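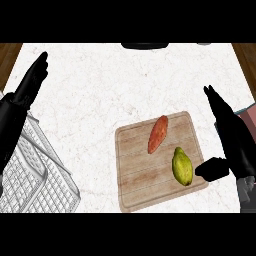

Arbeitsplatte mit Schneidbrett, gerenderte Ansicht

Projekttagebuch, Arbeitsgruppe Wahlverfahren
Eintrag vom 30.10.2020, geführt von Manuela Sanna

Gegenstand des Tages war die Erprobung des Auszählungsprotokolls für die innerparteiliche Urabstimmung im Kreisverband Zernau. Grundlage bildeten 127 Probestimmzettel, die Ridwan Sopacua nach der Vorlage der Schiedskommission ausgefüllt hatte. Zwei Zählteams arbeiteten getrennt voneinander, Team A mit Gianni Mancuso, Team B mit Marisa Bassi.

Erster Durchgang: Team A erfasste 42 Stimmen für Wahlvorschlag 1, Team B kam auf dasselbe Ergebnis. Eine Abweichung ergab sich bei den ungültigen Stimmen. Team A wertete fünf Zettel als ungültig, Team B nur drei. Strittig waren demnach zwei Zettel, auf denen neben dem Kreuz ein handschriftlicher Name stand. Mancuso vertritt die Auffassung, jeder Zusatz führe zur Ungültigkeit. Bassi verweist auf den Wortlaut der Verfahrensordnung, die auf den erkennbaren Wählerwillen abstellt. Beide Lesarten sind vertretbar; die Ordnung enthält für den Zusatz eines nicht vorgeschlagenen Namens keine ausdrückliche Regelung.

Zweiter Durchgang nach Tausch der Stapel: gleiche Zahlen, gleiche Abweichung. Es handelt sich somit um eine Auslegungsfrage. Die beiden Zettel wurden gesondert abgelegt und mit dem Vermerk »Beschluss erforderlich« versehen.

Zum Formular: Das Feld für die Zahl der abgegebenen Umschläge steht weiterhin unter der Summenzeile und wurde von Team B zunächst übersehen. Verlegung nach oben wird empfohlen. Die Unterschriftszeile der Zählteams ist für zwei Namen zu schmal — bereits beim Probelauf in Somdale beanstandet, bislang nicht geändert.

Offen:
Stellungnahme der Schiedskommission zu den Namenszusätzen (Sopacua fragt schriftlich an).
Neufassung des Formulars, Entwurf durch Sanna.
Klärung, ob Zählteams strittige Zettel selbst entscheiden oder stets vorlegen. Gaetano Costa hält Letzteres für geboten, auch wenn sich die Feststellung des Ergebnisses dadurch verzögert.

Der nächste Probelauf ist für November vorgesehen, nach Möglichkeit mit dem geänderten Formular. Die Stimmzettel verbleiben bis dahin im verschlossenen Schrank, Schlüssel bei Bassi.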